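Am Montag saß ich um kurz nach sechs schon in der Küche und habe Pilgerbrote geschmiert. Für mich, für Linnea und, weil er garantiert wieder keine dabeihaben würde, auch für Zhiqiang. Wer hier länger mitliest, weiß: Einmal im Jahr laufen wir mit der Gemeinde von Brenport hinauf zur Kapelle in Brimitz, und einmal im Jahr schwöre ich hinterher, dass ich vorher trainiere. Ratet mal.

## Der Weg hinauf

98 Leute waren wir beim Segen auf dem Kirchplatz (die Liste hing am Portal, durchnummeriert), und das im Januar! Der Weg war oben gefroren und unten Matsch, also genau die Mischung, bei der meine Schuhe aufgeben. Linnea Solheim lief vorneweg mit dem Kreuz und hat angestimmt, immer eine Terz zu hoch, und alle sind tapfer mitgegangen. Ab der dritten Strophe wurde es hinten recht still, da ging es nämlich steil bergauf.

Ich bin ja nicht mit Wallfahrten aufgewachsen. Bei uns zu Hause ging man Weihnachten in die Kirche und sonst, wenn jemand heiratete. Dass ich mit Mitte vierzig einen Rosenkranz in der Jackentasche habe und ihn sogar benutze, findet meine Schwester bis heute komisch. Ich manchmal auch. Aber dieses gemeinsame Gehen, wo man mal eine halbe Stunde nichts sagt und dann plötzlich mit jemandem über dessen verstorbene Mutter redet, das bekomme ich sonst nirgends.

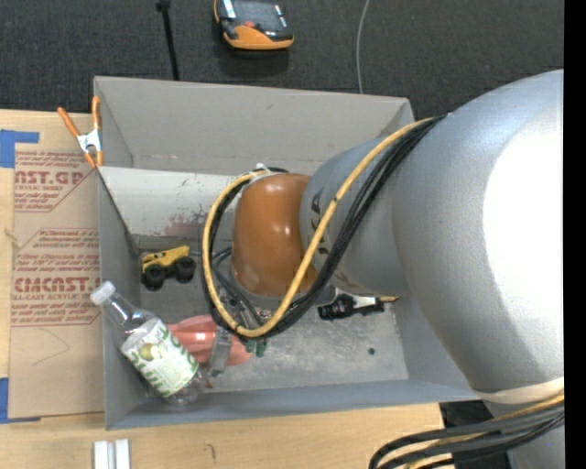
## Die Predigt

Oben war die Kapelle natürlich viel zu klein. Wir standen bis auf den Vorplatz, und drinnen lief der Heizstrahler, den man draußen immerhin hören konnte. Gepredigt wurde über die Arbeiter im Weinberg, ihr wisst schon, die Letzten bekommen denselben Lohn wie die Ersten. Ich habe mich jahrelang über diese Stelle geärgert. Ich bin halt so eine, die schon morgens im Weinberg steht und abends guckt, was die anderen kriegen!

Diesmal bin ich an einem Satz hängen geblieben: Die Leute, die bis zum Abend auf dem Markt standen, hatten den ganzen Tag Angst, dass sie keiner nimmt. Daran hatte ich nie gedacht. Zhiqiang Zou neben mir hat genickt. Er war letztes Jahr lange ohne Stelle und meinte später beim Tee, das Warten sei anstrengender gewesen als jede Schicht. Wir haben dann noch ewig darüber geredet, ob das auch fürs Beten gilt. Geklärt haben wir das nicht, der Tee war alle.

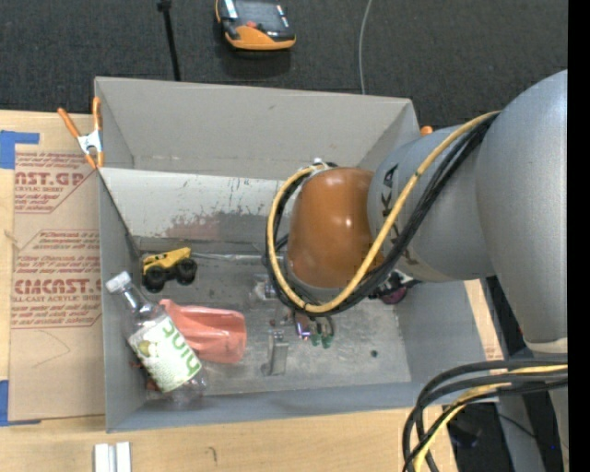

*Roboterarm mit gelbem Kabel über einer grauen Kiste*

## Kollekte, Suppe, Heimweg

Gesammelt wurde für das neue Kapellendach, und es kamen 2329 Euro zusammen. Gebraucht werden für den ersten Abschnitt 3386, da fehlt also noch was. Wer mag: Die Büchse steht bis Ostern im Pfarrbüro neben den Gesangbüchern.

Danach gab es Linsensuppe im Gasthof Pritilik, und ich habe zwei Teller gegessen, obwohl ich noch vier Brote im Rucksack hatte. Linnea hat mir das Rezept versprochen (Kreuzkümmel und ein Schuss Essig, mehr hat sie noch nicht verraten). Runter bin ich mit dem Bus gefahren. Ja, ich weiß. Meine Knie waren sehr dafür.

Nächstes Mal schreibe ich über das Fastenbuch, das ich gerade lese und bei dem ich seit Kapitel zwei mit der Autorin streite. Und falls jemand von euch einen schwarzen Handschuh aus dem Gasthof mitgenommen hat, den linken: Das ist meiner, bitte melden!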